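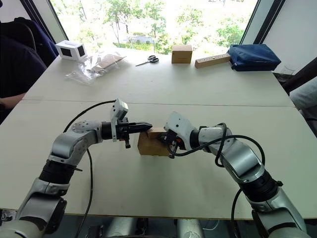 Trodomville, 9th June

Section 6. Setting Up Your Bevora Label Printer

Read this section through once before you plug anything in. The steps apply to model 2514 only. If you have model 607, go to Section 11.

Before you start

Clear a flat surface next to a grounded outlet. Leave a hand's width behind the printer so the paper door can open fully.

Loading the labels

1. Press both side latches and lift the lid.
2. Slide the roll holders apart and set the roll between them, printed side up.
3. Push the holders in until they touch the roll. The roll should still turn freely.
4. Pull the first label out past the front edge and close the lid until both latches click.

Caution: The tear bar is sharp. Keep fingers away from it when closing the lid.

Connecting power

5. Plug the power cord into the printer first, then into the wall.
6. Hold the Feed button until the light turns green. One blank label will come out.

Note: If the light blinks orange, the printer has not found the gap between labels. Open the lid, check that the roll is straight, and hold Feed again.

Printing a test label

7. Connect the USB cable and install the driver from the Flirside support page.
8. Choose Print Test from the driver menu.
9. Stick the test label on a plain cardboard box and scan the bar code. Faint bars mean the darkness setting is too low. Raise it one step and print again.

Do not store label rolls in direct sun. Heat-sensitive labels turn gray and cannot be used.

Text by Isamu Sakamoto. The next revision is due in September.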